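Crushing cans before recycling: yes or no?
Forum > House and Garden > Bins, Rubbish and Other Passions

natov_nige
New leaflet from the council in March. Cans are now to go in "uncrushed where possible". I have been stamping on cans for 50 years and consider it my main form of exercise. Is anyone else ignoring this?

pellwort
Ours says the same. The sorting machine tells a can from a bit of card by its shape, or so the leaflet claims. Flatten it like a pancake and it goes off with the newspapers.

Tianyou Qin
Depends where you live. My sister's lot want them squashed, ours don't care, and the place I lived before wanted them rinsed, squashed and put in a pink sack you had to buy from the library.

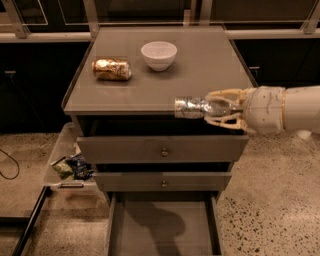

My own view is that there's a middle way and most people are already on it without trying. You give the thing a squeeze when you've finished your drink and leave it at that. The gold and white one lying next to the little bowl is what I mean: dented, crumpled, still plainly a can. No sorting belt is going to take that for a birthday card. It's the people with wall-mounted crushers who cause the bother.

natov_nige
I have a wall-mounted crusher.

Tianyou Qin
I know you do, Nige.

gravel_drive
Disagree with the lot of you. I've got one small bin for a house of 5 and it's emptied every other week. If I don't flatten them they're on the lawn by the second morning. The council can have round cans when it gives me a bigger bin.

pellwort
You can ask for a second bin. I did. It took seven phone calls and it's the wrong colour, but it's a bin.

gravel_drive
Life's too short for seven phone calls.

natov_nige
Page 2 of the leaflet says foil should be scrunched into a ball. So foil must be crushed and cans must not. I've written to them.

pellwort
Of course you have.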